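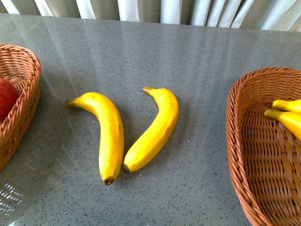
Sorting the Omel local post stamps by shade has taken me most of November, so here are my notes in one thread. The set was printed by Ziltton for the island's parcel boat and has four values. The 5p yellow is the one that causes trouble. It was printed at least twice and the catalogue lists it only as "yellow". The first printing is the plain yellow of the bananas on my worktop. The second leans green, closer to the stem of the left-hand one. Side by side you can see it. On separate pages of an album you can't.

I bought the lot from the Mthembu sale as one box. It holds 1,434 stamps, nearly all used, a good many still on paper. The lot description said "mostly low values, some faults". Both parts were right.

The four values are 2p brown, 5p yellow, 9p blue and 20p red. All show the same boat, drawn from the port side. The 20p has a slightly larger boat. I don't know why and I haven't found anyone who does.

798 of them are the 2p. That was the postcard rate, so it makes sense. I've put those in a shoebox for now and will come back to them when the rest are done.

First job was getting everything off paper. Cool water, a washing-up bowl, small batches. Coloured envelopes go in a bowl of their own. I lost two 9p to a red envelope years ago and still have them as a warning. They're mauve.

The 20p red needs care. The ink is fine in cool water for a few minutes but it starts to bleed if you leave it. I floated those on their backing paper, face up, and lifted them as soon as they'd slide.

Drying: face down on blotting paper, a second sheet on top once they stop shining, then under a heavy book overnight. I use an old road atlas.

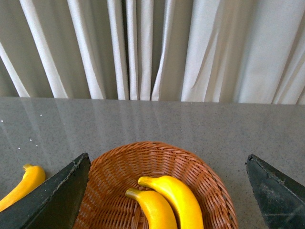 Yến Văn
Stamps, postmarks, local posts
Thread continues, 8.40 pm

On light. Shade sorting has to be done in daylight, and indirect daylight at that. I did an hour of it one evening under the kitchen bulb and had to do the whole lot again the next morning. Warm bulbs push both yellows towards orange and the difference goes.

Overcast mornings are best. If the sun is out I wait until it has moved off. I also stop after forty minutes or so of looking at yellow. After that I start putting everything in the same pile.

Use a fixed reference. I picked one clear copy of each printing, both with dated cancels, and mounted them on a piece of grey card with a gap between. Every other stamp goes in the gap. If it matches the left it goes left. If it matches the right it goes right. If I have to think, it goes in an envelope marked "later".

White card is worse than grey for this. The white is so bright that the yellow looks washed out against it. Black is no good either. Plain mid-grey, matt, from any art shop.

Result so far on the 5p: the second printing is the scarce one. I have 73 of the greenish yellow. The earliest cancel I can read on any of them is from the second summer of the service, which fits with what Said Metwally wrote in the old study circle newsletter.

Said's article is still the only decent thing on these. He got to see the Ziltton job sheets before the printing works shut. According to him the second order for the 5p was placed in a hurry and the ink came from a different supplier. He doesn't name the supplier. I've written to ask if he kept his notes.

Perforation. Everything in the box gauges 14 all round. I'd hoped for a difference between the printings, as it would have saved me a lot of squinting. There isn't one. If you have a copy that gauges anything else I'd very much like to see a scan of both sides.

Gum is no help on used copies, obviously. The few unused ones I have are all first printing, with a shiny, slightly cracked gum. I've never seen an unused 5p from the second printing. They must exist.

Paper is a small help. Held up to a window, the second printing seems a bit thinner and you can make out more of the design from the back. I wouldn't sort on that alone. Soaking and pressing changes things and so does seventy winters in somebody's loft.

Cancels. Two types: a plain double ring with OMEL at the top, and a boxed one with BOAT POST across the middle. The boxed one was used on board. It's less common on everything, and on the 20p I have just the one.

Watch for boxed cancels where the ink sits on top of a hinge mark or runs under a later crease. There was a bit of messing about with the original handstamp after the service closed, and some unused remainders got "cancelled" long after the boat had been sold. The ink on those is usually too black and too neat.

Storage. People asked last time. I'm using Tirnitix stock pages, the black ones with eight strips. They're fine. The strips hold well but they're tight when new, so slide the stamps in with tweezers and don't push from the top or you'll bend a corner. The page numbers they print in the margin are no use to me and I put my own on a label.

I'm leaving a blank row under each value for pieces where the stamp and cancel are still on a bit of envelope. Don't soak those if the whole postmark is there. I did in the past and I regret it.

Reply to a question about scanning: you can't sort these two yellows from a scan. I've tried on two scanners. One made them identical and the other made the first printing look like the second. Photos off a phone are about as bad. Please don't buy a "scarce greenish shade" from a picture unless you can send it back.

The catalogue editor has been told about the two printings, by Said years ago and by me this month. I had a polite answer asking for reference copies, and I'll send a pair of each with dated cancels, registered post.

Next up is the 9p blue. There may be two shades of that as well, a duller one and a brighter one, but some of the dull ones could just be dirty. I'll wash a batch again before I say anything.

If you have Omel covers with the 5p on, dated and whole, message me. I'm not buying, I only want the dates. Month and year is enough, plus which cancel.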